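March, notebook, explosives residue bench

8.10 am. Second lot of exhibits from the Sturwood depot fire came in overnight. Seals fine. Bag labels a mess, two different hands, one in pencil. Wrote to the exhibits office again re pencil.

Background so I don't have to dig for it later: parcel went off in the sorting shed, police treating it as deliberate, no one charged yet. They want to know if it's the same mix as the Posard railway job last winter. Don't say "same maker" in anything that leaves this room, pls. We do chemistry. The paper has already run with "linked" and we've had the phone going.

Swabs 1 to 4 from the shed wall: extracted, run on the ion chromatograph. Perchlorate strong in three, weak in the one nearest the door. Door swab was taken after the hoses had been through so not surprised. Chloride high in everything, shed is near the water, don't read much into it.

Blank was dirty first go. Tiny nitrate bump. Changed the vial batch, reran, clean. Old batch is in the yellow tub, DO NOT USE, will bin after the audit. 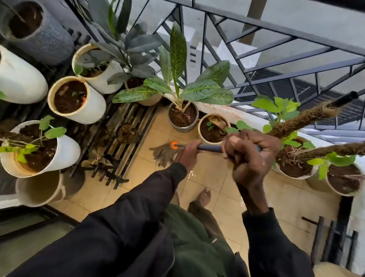 Can we tell from what we've got whether it's the same mix as Posard?
Not from the swabs. Perchlorate turns up in too many things, flares and fireworks included. We need unburnt grains and the metal fuel, and so far there's only grit from under the conveyor.

So, grit. Dry sieved it, then picked through under the stereo scope. Over 200 particles looked at before lunch, eyes gone. Most is brake dust and paint. Four silvery flakes worth mounting for the SEM, stubs labelled and in the dessicator. If they're aluminium the shape matters, Posard flakes were thin with ragged edges. Haven't opened the Posard file yet on purpose, want to write up these first.

Tape fragments: gone to the Le Goff lab for adhesive comparison, courier picked up 1.40 pm, receipt stapled in the back. They say 2 weeks. Said that last time too.

Zurnari rang re the carbon tape order, wrong width again. Sending it back. Borrowed a roll from toxicology, owe them one.

Detective wants a verbal by end of day. Told them perchlorate present, no comparision yet, nothing for the media. Logged the call on the case sheet.

Still to do
SEM on the four flakes, booked from 9 am
rerun door swab at lower dilution
control swab from the far end of the shed, ask if anyone took one, can't find it on the list
fix pencil labels, get initials
fume hood 2 alarm chirping again, reported

4.50 pm. Control swab found, it was logged under the vehicle exhibits. Moved to our fridge, extracting first thing.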